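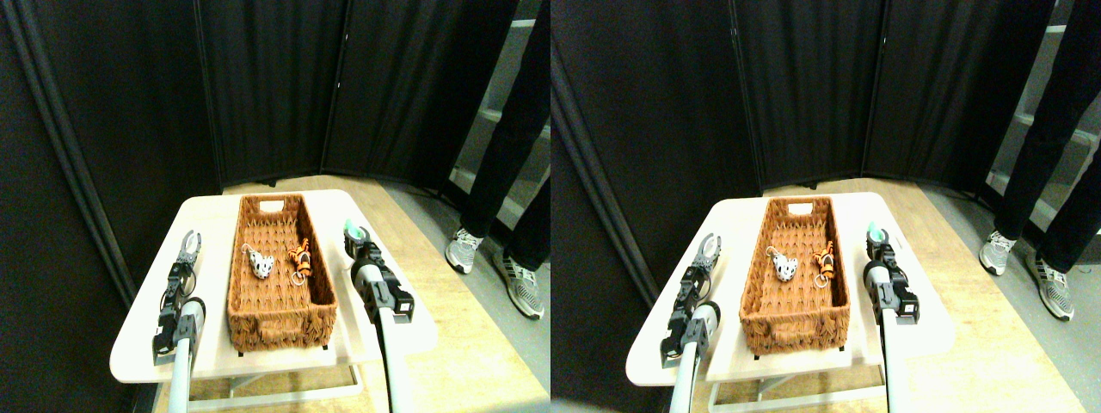 Left eye and right eye, both arms in, two plush keychains in the basket.

So I finally got the stereo camera going on the two-arm setup and I have been grinning about it all evening. If you've been reading since the winter you know I was getting by with one flat view, squinting at a monitor and guessing how far a fingertip was from whatever I was about to knock over. I was bad at guessing. I knocked over a lot.

With the pair of views in a headset, the basket has a near rim and a far rim again. I can tell when a finger is over the weave and when it's still out in front of it. It sounds like such a small thing! I did my first pick with it and laughed out loud, by myself, at ten at night.

But what I want to write about is the fingers, because that's what I've spent most of February on.

I have two kinds mounted right now, one kind per arm. The left arm has the silvery ones, open in that V. The right one has the teal tip. I could have matched them, and Pascal Stüber (who lent me half the screws in this build and wants them back) thinks I should have. His argument is that if I'm comparing, I should swap fingers on a single arm and keep everything else the same. He's right, and I did that too, later, see below. But running them side by side in one session is so much more fun, and you notice things faster. You go from one hand to the other in a couple of seconds and your thumb still remembers what the last one felt like.

Why plush keychains? I started with blocks, like everyone. Blocks are too easy. Either kind of finger grabs a block and there's not much to say. A small stuffed animal squashes, it rolls a bit when you push it, and it doesn't have a proper side to grab. And then the tiger has a metal key ring on it, and that ring is a whole project of its own. I call the spotted one the cow. Friederike Reuter says it's a dalmatian. We've agreed to leave it.

Okay, the silver fingers. I like them for getting in next to things. They'll slide down between a toy and the basket wall without shoving the toy away, and when I close on the cow's belly I get a nice pinch of fabric and stuffing and up it comes. What they don't love is weight hanging off to one side. If I catch the cow too near the head it slowly swings down and then I've got a cow by the ear. Closing harder helps a little. Closing a lot harder makes the servo hum in a way I've learned to respect.

The teal ones are grippier, no question. I can be sloppy with where I grab and the toy still stays put on the way up. The downside is that they also grip things I didn't mean to grip, namely the basket. Drag one of those across wicker and it catches, and then the whole tray goes for a walk across the table. The first time that happened I thought I'd hit a bug in the controller! I spent an hour reading logs. It was friction.

For the numbers people, I did do the fair version that Pascal wanted, everything on the left arm, same starting spot for the toy, 7 tries with each set. I was lifting the tiger by the body and setting it down outside the basket. The silver set dropped it 3 times and the teal set dropped it 2. I know that's nothing. That's one drop apart, and I was tired by the second set. I'm writing it down so I can laugh at it when I've done a proper run.

The key ring is where they really come apart. I want to be able to pick the tiger up by its ring, on purpose, and hang it on a hook. With the ring lying down on the wicker, the teal tip just presses it into the weave and slides over. The silver ones can sometimes get an edge under it, if I come in low and from the side, and if I'm patient, and if the ring isn't sitting in one of the little valleys. I've done it two times. Comfort Eshun watched the second one over a video call and clapped, which was very kind considering she'd sat through the twenty minutes leading up to it.

A few notes on the rest, mostly for me.

The camera spacing. I had it too wide to begin with and anything near the front edge of the table made my eyes hurt. I moved the two lenses in a bit and it's comfortable now, though I think the far end of the basket looks flatter than it should. I'd like to try one more spacing in between before I tighten everything for good.

The black partitions are staying. I had a busy background before and it pulled my eye every time I looked up from the grippers. Plain dark cloth behind the table makes the fingers pop, the silver ones most of all. There's still a gap where the shelves peek through and I keep meaning to slide a panel over.

The table top is a little shiny. It hasn't caused any trouble with the toys in the basket, but I did see some glare when I tried picking straight off the surface. Might put a mat down. Rosemarie Kuhlmann suggested felt, and I'm worried the teal tips will fall in love with felt.

Delay. There is some, I can feel it when I move both arms at once. With one arm it's fine. I have a suspicion about the cable and I'm going to swap it before I go poking around in software again. (See above re: reading logs for an hour.)

Next up I want to try a mixed hand, one silver finger and one teal on the same gripper. Edeltraud Janssen tried that on her rig and said it was her favorite for soft stuff, with the grippy side underneath and the thin side doing the sneaking in. I'd need to reprint one bracket because the mounting holes don't line up, they're off by just enough to be annoying. The file is done, I only have to stop playing with the headset long enough to start the printer.

I also want to do handovers, left arm to right arm, over the middle of the basket. I tried one tonight with the cow. The right hand took hold beautifully, and then the left hand wouldn't let go because I had my fingers on the wrong trigger, and the poor thing got stretched like taffy. It's fine. It's a very sturdy cow.

If any of you have a trick for flat metal rings on a bumpy surface, please put it in the comments, I'll try just about anything.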